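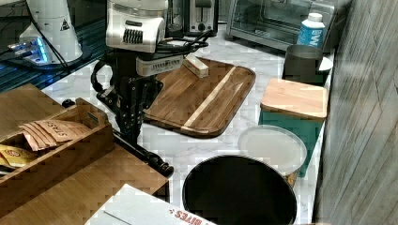 Abb. 4: Arbeitsplatte der Küche Gilholm, Bereich um das Schneidebrett.

4.2 Was auf der Platte stehen bleibt

Jetzt komme ich zu dem Teil der Erhebung, der mir am meisten Spaß gemacht hat: zur Arbeitsplatte selbst. In den Schränken der Küche Gilholm war alles einigermaßen brav nach dem Desier-Schema sortiert (siehe 4.1), aber draußen auf dem Marmor gelten eigene Regeln, und die stehen in keinem Schema. Im gesamten Vakell-Inventar habe ich für Gilholm 227 Gegenstände erfasst und auf 13 Klassen verteilt. Wie schon bei den Schränken zähle ich Deckel und Dose als ein Stück, auch wenn man darüber streiten kann (und das habe ich in den Vorgesprächen ausgiebig getan!).

Am Schneidebrett in Abb. 4 sieht man gut, was ich mit »besetzter Mitte« meine. Auf dem Brett liegt ein kleiner heller Block, Butter oder Käse vielleicht, und schon ist die beste Arbeitsfläche vergeben. Dosen und Behälter rücken von hinten nach, dahinter stehen dann die Geräte. Ich habe den Block als »Lebensmittel, unklar« geführt – eine Klasse, die ich anfangs gar nicht haben wollte. 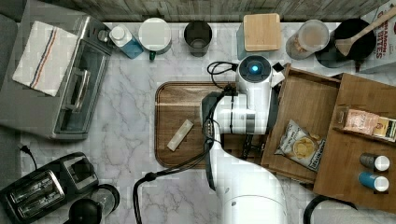
Abb. 5: Offener Holzkasten mit Chips, Päckchen und zwei Streuern; an der Rückwand die Vorratsreihe.

Der Holzkasten hat mir dagegen richtig Kopfzerbrechen gemacht. Zwei Fächer, links eine Tüte Kettle Chips, rechts etwas Rosafarbenes in Verpackung, eine kleine gelb-weiße Schachtel und zwei Gewürzstreuer mit weißem Deckel. Ist das nun Vorrat, Snack oder Gewürz? Nach Desier müsste ich den Kasten auflösen und jedes Teil einzeln verbuchen, nach der Hattori-Regel zählt der Behälter mitsamt Inhalt als ein Ort. Ich bin Hattori gefolgt. Wer im Alltag Salz sucht, denkt »im Kasten« und kaum »Klasse 9«, und genau diese Denkweise wollte ich abbilden. Die Frühstücksflocken hinten rechts in der Ecke habe ich als eigenen Ort gezählt.
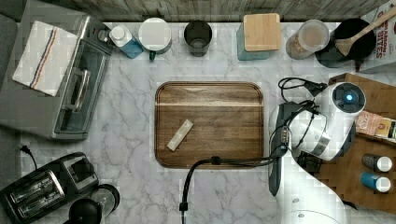

Abb. 6: Die Platte von oben, mit Rückwandreihe und Gerätezone links.

Von oben wird die Aufteilung schön deutlich: Geräte links, Vorrat hinten, Brett in der Mitte. An der verwitterten Holzwand reihen sich Flasche, Dosen, ein Glas mit bräunlichem Inhalt und ein schwarzes Gefäß mit dem Holzspatel darüber. Über dem Ofen hängt ein Geschirrtuch mit rotem und blauem Streifen. Tücher hatte ich in der ersten Fassung des Bogens schlicht vergessen, sie laufen nun unter Textilien mit. Im November kamen beim zweiten Durchgang 279 Gegenstände zusammen, der Zuwachs ging fast ganz auf Kleinkram in den Schubladen zurück. Zu denen komme ich in 4.3.

13 Mal geteilt · 4 Kommentare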